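Last updated: May

Chapter 2
The Book as an Object
By Dede Agbenyega and Fuseini Darko

Most people who own books have never been taught how to stand one up. It is assumed to be a thing we are born knowing, like sneezing. The average domestic shelf suggests otherwise, and the second-hand trade makes a fair part of its living from the difference.

Chapter 1 dealt with paper, and readers who survived the section on sizing will be relieved to hear that it does not come up again until Chapter 6. In this chapter we look at the whole book: boards, spine, hinges, and the block of pages that hangs between them. Hangs is the right word. In an ordinary hardback the boards are a little taller than the pages, so that when the book stands upright the pages do not touch the shelf at all. They are held in the air by two strips of cloth and some glue. With a slim novel this matters very little. With a family Bible it is a slow accident.

The Grascombe parish library, which we shall use as our main case throughout, learned this in the usual way. When the shelves were surveyed, 809 volumes were found to have text blocks sagging at the head, and the worst were exactly the ones everybody had been most proud of. They were large, they were handsome, and they had been stood at the end of each row where visitors could admire them. The small dull books in the middle, propped up on both sides by other small dull books, were in excellent health. There may be a moral in this for people as well, but it is outside the syllabus.

Three terms will be needed straight away. The head is the top of the book, the tail is the bottom, and the fore-edge is the side that opens. Students like to call the fore-edge "the front", which causes trouble later when they are asked to put a label on it. The hinge, or joint, is the groove where the board meets the spine. It does nearly all the work and gets none of the decoration.

Decoration needs a word of its own. Gold on a cover tells you that somebody once wanted the book to look expensive. It tells you very little about how well it was sewn. The Ofori bindery, whose ledgers are quoted at length in Chapter 4, charged separately for the two, and plenty of customers paid for the gold and went without the extra sewing. Some 18 of their bindings are known to us, and the plainest is the only one that opens properly.

As for cleaning, the rule is a dry, soft brush, moving away from the spine, with the book held shut. Moisture lifts colour from cloth and makes leather go dark and sulky. Household products are worse, however gentle the packet claims to be. Fiston's old manual recommends stale bread, and we mention it only so that you will recognise the crumbs.

Before going on, take any hardback you own and do not much care about. Stand it up, crouch until your eye is level with the tail, and look for the gap beneath the pages. Then lay it flat and notice how the joint relaxes. Keep the same book to hand for the exercises in section 2.2, where you will be asked to open it in a way it may not forgive.
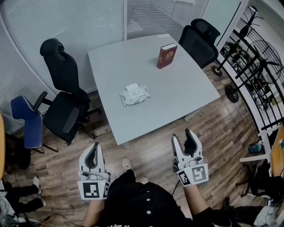
Large books, then, should lie flat, and no more than two deep. Medium ones may stand, provided they have neighbours of their own height.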